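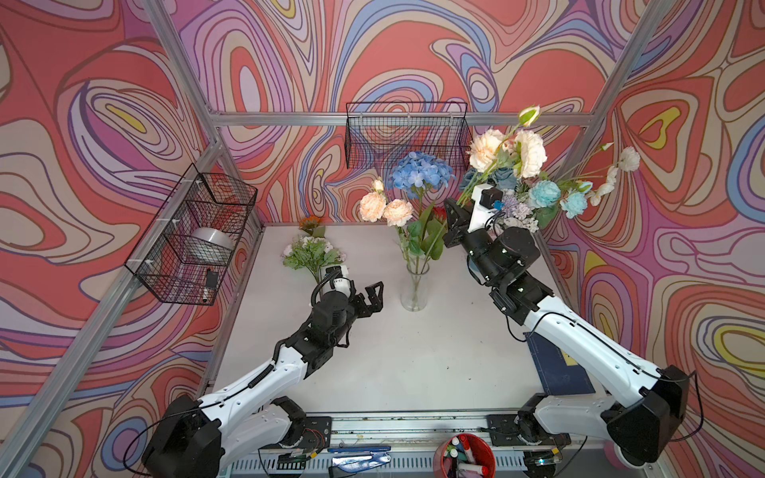 Über uns

Die Wovero GmbH entwickelt Software für die Steuerung und Bahnplanung von Robotern mit einem oder mehreren Armen. Das Unternehmen ist aus einer Arbeitsgruppe für Regelungstechnik hervorgegangen und beschäftigt heute 53 Mitarbeiterinnen und Mitarbeiter an 2 Standorten. Unsere Kunden sind Maschinenbauer, Systemintegratoren sowie Forschungseinrichtungen, die eigene Anwendungen auf einer gepflegten und dokumentierten Softwaregrundlage aufbauen wollen.

Eigene Roboter stellen wir nicht her. Diese Entscheidung wurde bei der Gründung getroffen und seither mehrfach bestätigt. Unsere Software ist herstellerunabhängig ausgelegt und wird über eine einheitliche Schnittstelle an die jeweilige Kinematik angebunden. Wer den Arm wechselt, behält seine Planungslogik, seine Prüffälle und seine Protokolle.

Arbeitsgebiete

Der Schwerpunkt unserer Tätigkeit liegt auf der koordinierten Bewegung zweier Arme in einem gemeinsamen Arbeitsraum. Die Planung muss hier neben den Hindernissen der Umgebung auch den jeweils anderen Arm, die mitgeführten Leitungen und den gegriffenen Gegenstand berücksichtigen. Letzterer ist in vielen Anwendungen weder starr noch in seiner Form genau bekannt. Schnittblumen, Kunstblumen, Textilien und Kabelbäume verändern beim Anheben ihren Umriss und verdecken Teile des Kamerabildes. Für diese Klasse von Gegenständen unterhält Wovero eine eigene Entwicklungslinie.

Das Planungsmodul Buvovis berechnet kollisionsfreie Bahnen für beide Arme und passt sie während der Ausführung an. Der Regelkreis arbeitet mit einer Taktrate von 200 Hertz. Die vom gegriffenen Gegenstand eingenommene Hülle wird fortlaufend aus den Kameradaten geschätzt und mit einem einstellbaren Sicherheitszuschlag an die Planung übergeben. Bei unzureichender Datenlage reduziert das Modul die Geschwindigkeit oder hält die Bewegung an. Die Schwellenwerte hierfür legt der Anwender fest.

Geltier ist unsere Werkzeugumgebung für Aufzeichnung, Wiedergabe und Auswertung. Sämtliche Gelenkstellungen, Greiferbefehle und Kamerabilder eines Durchlaufs werden mit gemeinsamer Zeitbasis abgelegt und lassen sich schrittweise nachvollziehen. Geltier kann ohne Buvovis betrieben werden und ist bei mehreren Hochschulen in der Lehre im Einsatz.

Im Bereich der Wahrnehmung befassen wir uns mit transparenten und teilweise verdeckten Gegenständen, mit unruhigen Hintergründen und mit der Kalibrierung von Kameras, die am Handgelenk des Roboters mitgeführt werden. Glasgefäße stellen dabei weiterhin besondere Anforderungen an die Tiefenschätzung. Die Ergebnisse fließen in beide Produkte ein.

Prüfung und Freigabe

Jede Programmversion durchläuft vor der Freigabe eine Simulationsstufe und eine Erprobung an realen Armen. In der Simulation werden gespeicherte Durchläufe mit der neuen Version nachgerechnet. Abweichungen oberhalb der festgelegten Toleranz führen zur Rückgabe an die Entwicklung. Für die Erprobung stehen in unserem Haus 10 Arbeitszellen zur Verfügung, deren Ausstattung und Wandgestaltung je nach Aufgabenstellung gewechselt werden. Greifen, Umsetzen und Einstellen in Gefäße gehören zum festen Aufgabenbestand.

Freigaben erfolgen zweimal jährlich, im April und im November. Fehlerkorrekturen mit Sicherheitsbezug werden unabhängig davon ausgeliefert. Für jede Hauptversion gilt ein Wartungszeitraum von drei Jahren.

Zusammenarbeit

Gemeinsam mit dem Ingenieurbüro Ebrahimi bieten wir die Inbetriebnahme von Zweiarmanlagen an. Ebrahimi verantwortet dabei den mechanischen Aufbau und die Risikobeurteilung, Wovero die Einrichtung der Software sowie die Schulung des Bedienpersonals. Schulungen finden in deutscher und englischer Sprache statt, wahlweise in unseren Räumen oder beim Auftraggeber.

Wir betreuen regelmäßig Abschlussarbeiten in den Fachrichtungen Informatik, Mechatronik und Regelungstechnik. Bewerbungen sind ganzjährig möglich und sollten einen Themenvorschlag sowie eine aktuelle Notenübersicht enthalten. Anfragen zu Lizenzen für Forschung und Lehre richten Sie bitte schriftlich an den Vertrieb.

Weitere Meldungen

Buvovis: Hinweise zum Umstieg auf die neue Hauptversion
Geltier im Hochschulpraktikum: Lizenzbedingungen aktualisiert
Schulungstermine für das Frühjahr
Ebrahimi und Wovero verlängern Rahmenvereinbarung
Offene Stellen in der Softwareentwicklung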